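Kurzfilmreihe Windbridge: Das Programm für den Juni steht fest

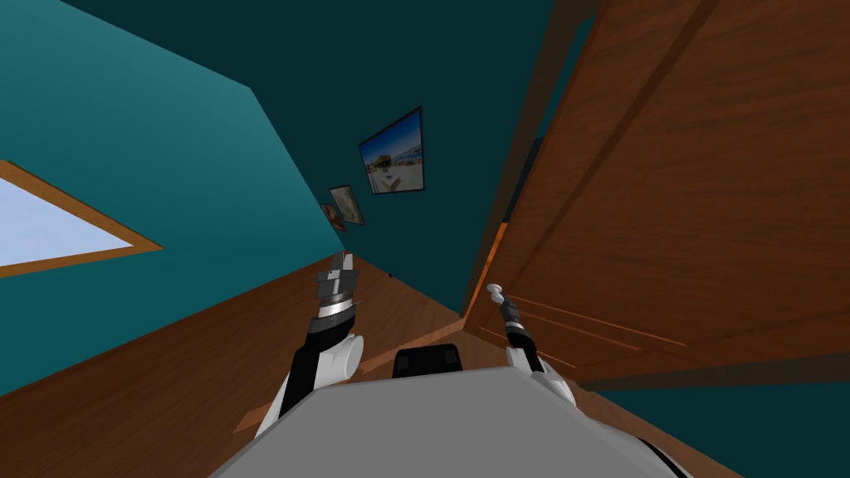

Rundbrief Nr. 68, 8. Feb. 2024

Liebe Freundinnen und Freunde des Dokumentarfilms,

die Auswahl für unsere Reihe ist abgeschlossen. Es wurden dieses Jahr mehr Filme eingereicht als im letzten, und das Lesen der Begleittexte hat uns einige lange Abende gekostet. Aus allen Einsendungen haben wir 20 Filme genommen. Keiner davon ist länger als 50 Minuten, so steht es in unserer Ausschreibung, und wir haben uns diesmal streng daran gehalten. Zwei Regisseure haben uns angeboten, ihre Filme zu kürzen. Wir haben das abgelehnt, weil wir eine Fassung zeigen wollen, die auch an anderen Orten gezeigt wird.

Eröffnet wird die Reihe mit »Holst« von Tove Dalsgaard. Der Film erzählt von einer kleinen Werft, die von drei Geschwistern geführt wird und jetzt verkauft werden soll. Dalsgaard hat fast ganz auf Musik verzichtet. Man hört Wind, Werkzeug und sehr viel Schweigen, und es braucht ein wenig Geduld, bis man sich daran gewöhnt hat. Mir persönlich hat besonders die lange Szene beim Notar gefallen, in der die älteste Schwester den Vertrag dreimal von vorne liest. Die Regisseurin wird zur Vorführung anreisen und danach Fragen beantworten, auf Dänisch und auf Englisch. Eine Übersetzung ins Deutsche ist organisiert.

Der zweite Abend gehört den Erstlingsfilmen. Wir zeigen sechs Arbeiten hintereinander, mit einer Pause nach der dritten. Darunter ist auch »Zestix«, ein Porträt über eine Tanzgruppe, die nur in Parkhäusern probt. Über diesen Film gab es in der Auswahlgruppe Streit. Die einen fanden den Schnitt zu unruhig, die anderen wollten ihn sogar als Eröffnung haben. Jetzt läuft er als letzter vor der Pause, und das Publikum kann selber urteilen.

Nicht dabei ist leider »Irkuson«, nach dem uns mehrere von Ihnen gefragt haben. Der Verleih hat die Rechte für den Sommer schon einem anderen Festival zugesagt. Wir bemühen uns, den Film im Herbst als Einzelvorstellung nachzuholen – versprechen können wir es noch nicht.

Noch einige praktische Hinweise. Der Vorverkauf beginnt, sobald die genauen Anfangszeiten mit dem Kino abgestimmt sind; wir schreiben Ihnen dann noch einmal. Eine einzelne Karte kostet 6 Euro, der Pass für alle Abende 20 Euro. Wer im vorigen Jahr einen Pass gekauft und wegen des ausgefallenen Schlussabends keine Erstattung bekommen hat, soll sich bitte bei uns melden, am besten mit der alten Kartennummer. Alle fremdsprachigen Filme laufen mit deutschen Untertiteln. Bei zwei Filmen sind die Untertitel noch in Arbeit, und wir suchen dafür eine Person, die Portugiesisch kann und im März etwas Zeit für das Korrekturlesen hat.

Auch der Publikumspreis wird wieder vergeben. Abgestimmt wird mit Zetteln am Ausgang, wie früher. Der Versuch mit der Abstimmung per Telefon hat viele Gäste geärgert, und diese Kritik war berechtigt.

Die vollständige Filmliste liegt ab nächster Woche im Foyer aus und wird auch dem nächsten Rundbrief beigelegt.

Mit freundlichen Grüßen
Ihre Redaktion der Kurzfilmreihe Windbridge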